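4. Findings: How Instructions Get Read

4.1 The first page

We had expected the diary households to ignore the leaflets that came with their purchases. Most of the literature says that people do, and both authors of this paper have drawers at home that support the literature. What the diaries show is messier. Of the 278 leaflets logged over the study period, a clear majority were opened at least once, and many were opened within an hour of the box. They were then read in a way that no technical writer could have planned for.

The usual pattern was to start at the first drawing. Text that came before the first drawing, which in nearly every leaflet was the safety text, was treated as a kind of packaging. One diarist wrote that she had "got through the warnings" by turning them over in a block, as one would lift the lid off a tin. Another reported reading the warnings in full, in two languages, but this was on a Monday evening during a power cut and he had no other plans.

Length had less effect than we supposed. The longest leaflet in the sample, for a bread maker, was kept and consulted again more often than the single folded sheet for a shower rail. Kombo's coding notes suggest the reason is flour. People went back to the bread maker leaflet each time a loaf failed, and loaves failed often. The shower rail either stayed up or did not, and in neither case was the leaflet wanted.

4.2 Going back

Return visits interested us more than first readings. A first reading is partly ceremony: the box is open, the afternoon is set aside, and somebody in the household has announced that they will be doing this properly. A return visit happens under pressure, usually with one hand occupied. We recorded 17 different storage places for leaflets, of which the kitchen drawer was by far the most common and the least successful. Diarists who used a drawer could nearly always say which drawer. They could rarely find the leaflet in it.

Those who did find it faced a second search, this time for the right language. Matesari and Thorlacius, the two fictional-sounding but quite ordinary bus stops after which we named our pilot groups, behaved differently here. The Matesari group thumbed forward until they saw a word they knew. The Thorlacius group opened the leaflet in the middle and then went the wrong way. We have no theory of this and would be glad to hear one.

Once in the right language, readers scanned for a drawing that looked like their problem. This is sensible, and it is also where much of the trouble began. Leaflet drawings show a product as it should be, seen from a height and angle that no owner is likely to adopt while kneeling on a bathroom floor. Nine diarists drew their own versions in the margins. These drawings were poor, and every one of the households that made them reported using them again.

4.3 The vocabulary of parts

A recurring complaint concerned names. Leaflets name parts because assembly steps must refer to them, and the names are chosen by people who have lived with the part for months. Readers meet "retaining collar" cold. In the follow-up interviews we asked diarists to talk us through a step they had found hard, and transcribed what they called each part before checking the official term. "Retaining collar" became the ring, the black ring, the ring thing and, in one household, Kevin. Official terms appeared in the transcripts only when the speaker was reading aloud, and then in a noticeably different voice.
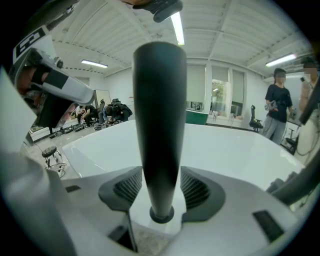
Figure 4. Rod, ring-shaped base and vent panels.

The household words were more stable than we had expected. Four months after the first interviews, most diarists used the same term they had used before, and so did the people they lived with. A word that had taken ten seconds to coin had outlasted the leaflet, which by then was usually in the drawer. Spouses corrected each other's usage. Children, where present, had generally supplied the term in the first place and defended it.

This has an awkward consequence for help lines. A caller who says that the ring thing has come off the long bit is giving a complete and accurate report in the language of her own kitchen. The agent, working from a script, will ask whether she means the collar or the sleeve. Gkikas listened to a run of such calls and noted that the longest silences came just after this question. Several callers agreed to "sleeve" in what we can only describe as a spirit of compromise.

4.4 Limits

Our sample leaned toward people willing to keep a diary about leaflets, and we do not claim that they are like everyone else. They were prompt, legible and in some cases alarming. The paper form also left room for only one entry per reading, so that a leaflet opened, thrown across a room and opened again was logged once. Where the diarist mentioned the throw, we coded it as a pause.

Online manuals were left out of the count. Six households used them anyway, mostly on a phone propped against the thing being repaired, and we return to these cases in Section 5.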